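Juni, Küche, immer noch nicht fertig

24.06.2018

So, ganz schnell nur, muss gleich noch los. Die Küche also. Letzte Woche die Oberschränke leergemacht, alles auf den Boden, alles wieder zurück, und trotzdem fehlt Platz. Wo kommen diese ganzen Dosen her?? Heute jedenfalls der weiße Drahtkorb, der Schwamm und die Dose mit dem dunklen Petrolton. Mehr hab ich mir nicht vorgenommen.

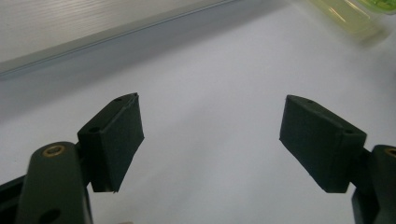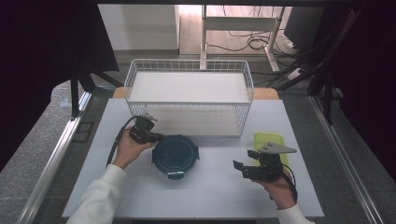
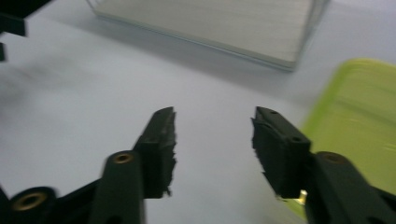
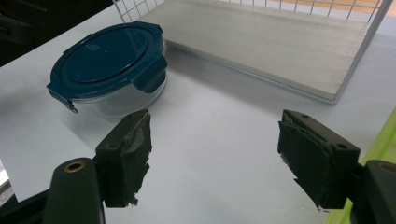
Die runde Dose ist die von Jallard, hab ich im März gekauft, nach langem Hin und Her. Deckel mit Klappen zum Einrasten, unten Glas. Glas wollte ich unbedingt, die alten aus Plastik waren nach der dritten Tomatensoße orange und haben gerochen. Wegwerfen tut trotzdem weh. Zwei hab ich behalten, für Schrauben und Kram.

Problem mit dem Glas: schwer. Und stapelt sich schlecht, weil der Deckel in der Mitte so eine runde Fläche hat, da rutscht die nächste Dose gern mal. Revathi schwört drauf, die Deckel extra zu lagern, senkrecht, wie Schallplatten. Hab ich probiert. Zwei Tage lang. Dann suchte ich morgens um sieben den passenden Deckel und hatte genug. Jetzt wieder Deckel drauf und fertig, kostet halt Platz.

Drahtkorb: liebe ich. Man sieht was drin ist, Krümel lassen sich rauswischen, und er passt mit der schmalen Seite nach vorn genau ins Fach neben der Spüle. 53 cm hat das Fach in der Tiefe, hab dreimal gemessen, weil ich beim letzten Mal natürlich falsch lag und den Korb von Hikik zurückbringen durfte. Mit Bus. Bei Regen. Egal.

Was reinkommt, steht noch nicht ganz fest. Momentan: Dosen, die man jeden Tag braucht. Hafer, Linsen, die angefangenen Nüsse. Mohandas meinte, Gewürze da rein, aber die kleinen Gläser kippen im Draht dauernd um, das hatten wir schon mal, Kurkuma überall, nie wieder.

Und der Schwamm. Ja, auch der Schwamm braucht einen Platz, bei mir wandert der durch die ganze Küche. Fensterbank, Herd, einmal im Kühlschrank (fragt nicht). Erst wollte ich ein Schälchen, aber da steht er im Wasser und wird eklig. Jetzt überleg ich einen kleinen Haken innen an die Schranktür, mit so einem Netz. Falls jemand sowas hat: hält das? Oder klebt das nach zwei Wochen am Boden?

Noch offen:
Schublade unter dem Herd, klemmt
Backpapier, passt nirgends rein
die hohe Ecke oben, 205 cm, da komm ich ohne Hocker nicht ran und mit Hocker auch nur so halb
Etiketten, vielleicht, wenn ich den Stift wiederfinde

Remedios hat nach dem Linsenrezept gefragt, kommt, versprochen, ich muss nur den Zettel finden. Liegt vermutlich in der klemmenden Schublade. Im Grunde nur rote Linsen, Kokosmilch, viel Ingwer und am Schluss Limette, aber die Mengen weiß ich nicht auswenidg.

Muss los, Gangadharan wartet unten mit dem Auto und hupt schon. Kommentare les ich heute abend.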